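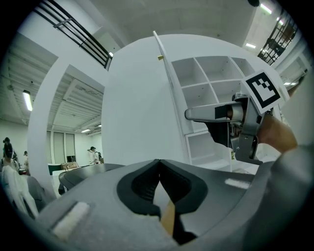
OPINION | Automation

Liudmyla Zakharchenko

Lolum sells its handheld gripper kit in pairs, and the price sheet treats the second unit as an accessory. I think that is a mistake. Household furniture is full of two-handed work: one hand steadies a cabinet door while the other reaches into a cubby.

My complaint is with the markers. Printed codes on the grippers are cheap and easy to replace, but tracking depends on a camera having a clear view of them. Inside a shelf compartment that view is easily lost.

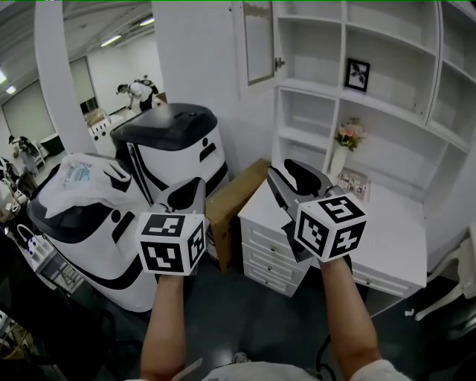
Lolum rates a session at 85 minutes. I would cap it at 22, with both forearms held out in front the whole time. The Meronbridge kit is lighter but ships with a single jaw size, and for drawer knobs I still prefer Lolum's.

Buyers should ask for the pair at one price, with nine spare marker cards in the box.

Print this article | E-mail this article
9 shares | 0 comments

Related items
Kalinowski revises its gripper warranty
Zinditz mounting brackets: a second look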